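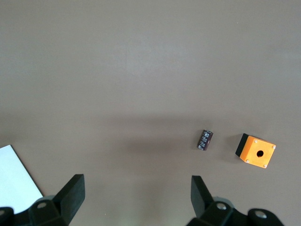

May 22, 2023

The parts drawer under my bench has not been sorted since I moved in. I build small timers and switch boxes in the evenings, and every job leaves a few leftovers. They go in the drawer because it's the closest thing to my elbow. Last month I bought an electrolytic capacitor I already owned, so it was time to deal with the mess.

The method is simple. Take out a few pieces, put them on bare table with space between them, identify each one, then file it in a compartment tray or bin it. I have tried tipping the whole drawer out at once and I don't recommend it.

**Capacitors.** Sorted by value first, voltage second. The dark-sleeved ones with silvery print need a magnifier and a desk lamp. Most of mine are 1000 µF at 50 V, left over from a power supply I never finished. Anything with a bulging top or a crusty base goes out. Anything with legs too short for a breadboard goes in a separate slot for soldered work.

**Enclosures.** The little orange box with the single hole in the lid is a keeper. Four corner screws, black base, room for one pushbutton and its wiring. I want it for the remote stop on the shed fan. Empty boxes don't go in the tray at all. They get their own shelf, lids on, screws in, or the screws vanish.

**Switches.** Each one gets a continuity check across the terminals, pressed and released, before it's filed. Momentary and latching types live in different compartments. I label the compartment and leave the switch alone, as stickers go gummy in my shed by September.
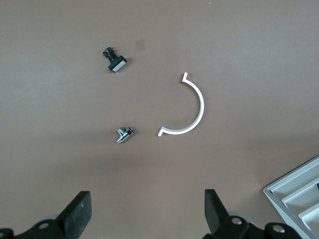

*Pushbutton switch with the white face, curved white bracket, grey tray at lower right.*

**Brackets and odd hardware.** Always the slowest group. The half-circle with a tab at each end could clamp a cable or hold a small tube. I don't remember buying it. Réka Medve says to throw out any bracket you can't match to a job within a year. I've given it a slot marked "curved" for now.

The tray has worked well enough that I'd buy a second one in the same colour. Light grey plastic shows up dark parts nicely, though white ones are harder to spot.

Still to do: resistors, heat shrink, and a bag of crimp terminals in at least two sizes that should never have been mixed. I'm also missing the lid for a 28 mm project box, so that stays on the bench until the lid turns up.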